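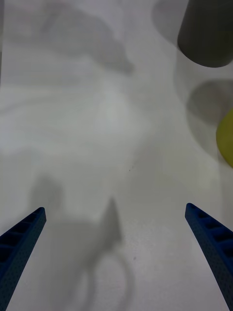 Ukdale Evening Bus Pilot
Progress report to the Liew Fund
2025-09-25
Prepared by Fitriani Hartono

You asked for a plain account of where the money has gone and whether the evening bus is doing what we said it would. The bus runs. Whether it is worth running in its present form is a question I can't answer yet, and I would be wary of anyone who says they can.

Service

The late bus between Ukdale and the Plostatside industrial park has operated on weeknights since May. The last departure from the park leaves after the second shift ends, which was the main promise in our application. We have missed two evenings, both for the same fault in the rear door. The operator calls this a good record. It is a fair one, but the second breakdown came after we had been told the door was fixed, and I have asked for the repair sheets. They have not arrived.

Riders

Our application said we would reach 200 regular riders by the end of the first year. I did not like that number when it went in and I like it less now. It came from a survey in which people were asked if they would use a late bus, and of course they said yes. Saying yes to a bus is free.

What we have is 90 people who have registered for the monthly pass. The operator's summary calls them "active users." I asked how many had ridden in the past four weeks and was told the pass system does not record that, only the sale. So we know who bought a pass and we do not know who got on. Until drivers start logging boardings, please treat any ridership figure with care, including ours.
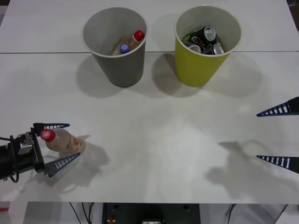 Pass sales did rise when the price came down, and the operator has made a good deal of this. It may mean the lower fare brought in new people. It may also mean that riders who used to pay cash on board switched to the pass to save money, in which case we have gained nothing but a discount. The cash totals fell in the same weeks, and that makes me lean toward the second reading.

Pliduslow booking app

The Pliduslow app was meant to let riders request a stop off the main route. It went live eight weeks behind plan. The vendor reports high satisfaction, based on 14 responses to a question that pops up only after a completed trip. People whose request was turned down are never asked. I have raised this with the vendor twice and been told it will be looked at in the next release.

The phone line we set up as a stopgap is still open, and older riders clearly prefer it. I would keep it. The original plan has it closing this winter to save money, but the saving is small and the app has not earned the right to replace anything.

Employers

Three firms at Plostatside signed letters of support before the grant was made. One has paid its share. One says the invoice went to the wrong office. The third now says its letter was a statement of interest and did not commit it to pay, and having read it again I am afraid they are right. We should have caught that. Future letters should name an amount and a date.

I circulated a draft of this report inside the project, mainly to see whether I was being too hard on the numbers. 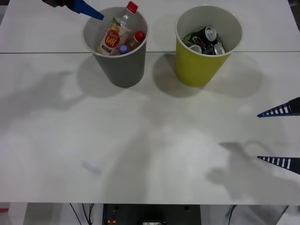 Azlan Pangaribuan thinks I am. His note says that pass sales were never going to tell us much this early, that people do not change shifts or give up a car on the strength of a few months' service, and that "a late bus has to be boring before anyone trusts it." He would rather we asked for a longer trial than picked at the figures we have. I take the point about trust. I still don't see how a longer trial helps if we come out of it with the same records we have now.

Spending

Spending is below plan, almost all of it from the app payment we held back when the launch slipped. I don't count that as a saving — the bill will come. Fuel is over plan and driver overtime is slightly over.

What we are asking for

We would like your agreement to move the unspent marketing money into boarding counts, starting next month. We are not asking for more money or for an extension at this stage. If the counts are poor, you will hear it from us in the next report, along with a proposal to cut the route back to the two stops that we believe carry most of the riders.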